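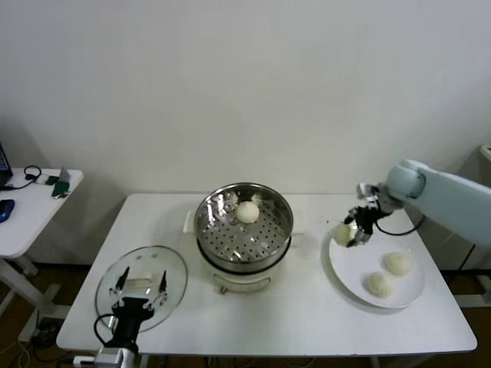 Home | News | TV | Music | Celebrity | Contact

Fiona Lindsay and Gion Moser: your questions

By Rekha Unnithan
May 11, 2026

Print this page | E-mail this page

Readers have been writing in since the two stars of the drama series Hepburn arrived together at the Nulier awards dinner. These are the questions we get most often, with what we know so far.

Are Fiona Lindsay and Gion Moser a couple?

Neither of them has said so. Lindsay's publicist, Senga Kerr, told us that her client "doesn't discuss her private life and isn't going to start now." Moser's agency did not reply to two e-mails.

How did the rumors start?

With a fan account, which posted a picture of the pair leaving the restaurant Panico after the season wrapped. The post had 1,920 comments by the next morning. Other cast members had been at the same dinner and left by the same door, but they weren't in the picture.

Did they know each other before Hepburn?

Yes. They both had small parts in the film Usus, though they shared only one scene. Lindsay has said in interviews that they hardly spoke on that set and became friends later, during rehearsals for the series.

Wasn't she engaged?

She was, to the music producer Nghĩa Lò. They were together for six years and announced the split in a joint statement last year. The statement gave no reason and asked for privacy. Lò has since moved abroad for work and has not commented on the latest stories.

Is it true that Lò and Moser fell out?

We have found nothing to support this. The story came from one gossip site, which later changed its headline and took out the quote from "a close friend." Lò wrote the theme music for Hepburn, and his name is still in the credits.

Have they been on vacation together?

Both posted beach photos in the same week, and fans matched the color of the umbrellas. Kerr says Lindsay was traveling with her sister. Moser has not said where he was – his post had no location on it.

Will there be another season?

Yes. Season 3 has nine episodes and starts filming in June. Both actors are signed on. The writers have not said if their characters will get back together after the finale.

Will they do press together?

One joint interview is planned before filming starts. We understand that personal questions have been ruled out in advance.

Can I send in a question?

Use the contact page. We can't forward letters or gifts to either actor, and we don't publish home addresses or travel plans.

Print this page | E-mail this page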